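Card and letter drive returns to Drornesmont

Feb 15, 2025 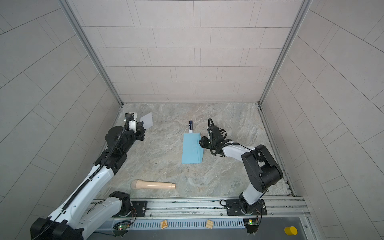
A light blue envelope and a thin white card or sheet of paper.

A letter-writing drive that sent 715 cards to people living alone in and near Drornesmont last year is to run again from next month, with a wider choice of stationery and a second collection point in Zangate.

The Drornesmont Post Circle asks residents to write a short card or note, put it in an envelope and leave it unsealed in a collection box. The cards are then matched with people who have asked to receive post, either directly or through a neighbour or relative.

Organiser Wanting Cao said the group had 159 names on its list at the end of last year and had since taken on more.

"Most of them told us they liked getting something written by hand," she said. "It doesn't need to be long. A few lines on what you have been cooking or what is coming up in the garden is plenty."

Plain cards and coloured envelopes will be available free of charge at the library in Drornesmont and at the Somo café in Zangate. People may also use their own, provided the card fits the envelope without being folded more than once. Last year several thick handmade cards had to be moved to larger envelopes, which added to the cost of postage.

Writers are asked to sign with a first name only and to leave out their address and telephone number. The front of the envelope should be left blank, as the address is added later. Money, vouchers and sweets should not be put in with the card.

Ertuğrul Yazıcı, who looks after the list of recipients, said envelopes must not be stuck down before they are handed in.

"We read every one, and if it has been sealed we have to open it and find another envelope," he said. "That happened with around 10 per cent of them last time."

Schools in both places have been invited to take part. Cards from children will be sent in a separate batch in June, before the end of term. Teachers who would like blank cards for a class should ask at the library desk and say how many pupils will be writing.

The cost of stamps is being met by a grant of £248 from the Xie Fund, which also paid for part of last year's drive. The rest comes from a second-hand book stall run by Sihan Xue outside the café. Donations of paperbacks can be left there during opening hours, but the stall has no room for encyclopaedias or magazines.

Anyone who would like to receive a card, or who wants to put forward somebody else, can fill in a form at either collection point. The person being put forward must have agreed to it first. Forms are also available in large print.

The group is looking for help with addressing envelopes in the evenings. Sessions are held in the upstairs room at the library, and pens are provided. Those interested should leave their name at the library desk.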